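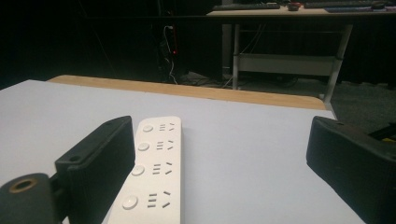
According to Margit Somogyi, the net on her Flallano needed tightening twice in the first month and has hardly been touched since, and she would like the spare toggles to come in the box instead of being sold separately. They now do. Every Flallano sent out from 14 July 2018 has six spare toggles in the small bag with the pegs.

Flallano Football Rebounder
Made by Kolev
Sold and delivered by Guvport
Item 532
£137 including VAT
In stock

The Flallano is a single-sided rebound net for passing, first touch and goalkeeper practice. It stands on grass or artificial turf and folds flat for carrying. The frame is powder-coated steel tube and the net is knotless polyethylene, held on by elastic toggles all the way round.

The net can be set at three angles. Upright returns a firm pass along the ground. The middle setting brings the ball back at about knee to waist height, depending on how hard it was struck. The lowest setting sends it up, and is the one most goalkeepers use for high catches. To change the angle, lift out the two pins at the back, move the rear leg and put the pins back in. One adult can do it without tools.

Specification

Width: 133 cm
Height when upright: 100 cm
Weight: 11 kg
Frame: steel tube, black
Net: white, knotless
Ball sizes: 3, 4 and 5
Folded depth: 14 cm
Guarantee: two years on the frame, one year on the net

In the box

Frame in two halves with rear leg
Net, already fitted to the upper half
Toggles, plus six spares
Four steel pegs for grass
Two locking pins
Instruction sheet

Assembly

Open the two halves on flat ground until the hinges click. Swing out the rear leg and put in both locking pins before you stand the frame up. Hook the lower edge of the net on last, starting from the middle and working out to the corners. It will feel tight. New nets slacken after a few sessions, and you can take up the slack by looping each toggle twice round the tube.

On grass, use all four pegs. On artificial turf the pegs must not be used, and the frame should be weighted with two sandbags laid across the rear bar. Sandbags are listed under accessories. We don't recommend the Flallano for tarmac or sports hall floors, as the feet have no rubber and will mark a hall floor.

Storage and care

The frame can stay outside through the season, but take the net off if you're leaving it out over winter. Orders for replacement nets always go up in January, and most of the nets we are asked about have been left on the frame in frost. Wash mud off with a hose. Don't use a pressure washer on the toggles.

Check the pins and hinges before each session. If a pin is bent, replace it and don't use a nail or a bolt in its place.

Which size do I need?

Kolev also makes the Lusine, a wider double-sided model for groups. The Lusine is the better choice if two lines of players will be working at once. It takes two people to carry and doesn't fold. For one or two players, or for a goalkeeper working with a coach, the Flallano is enough. The nets are not interchangeable, but the pegs and pins are the same on both.

Neither model is a goal. Players shouldn't climb or hang on the frame, and children under eight should have an adult with them.

Accessories and spares

Replacement net, Flallano: £29
Toggles, pack of twelve: £5
Locking pins, pair: £4
Pegs, set of four: £6
Sandbag, empty, each: £7
Carry bag with shoulder strap: £18

Delivery and returns

Delivery to mainland addresses is £9 and takes three to five working days. The box is long and usually goes by a separate van from smaller items, so an order with balls or bibs in it may arrive in two parts. Someone needs to be in to sign for it.

You can return an unused rebounder within 30 days. Keep the cardboard corners, which protect the hinges on the way back. If a part is missing or damaged, send us the item number and the letter printed beside that part on the instruction sheet, and we'll post a new one without asking for the whole thing back.

Clubs and schools ordering four or more can ask for a written quote through the contact page.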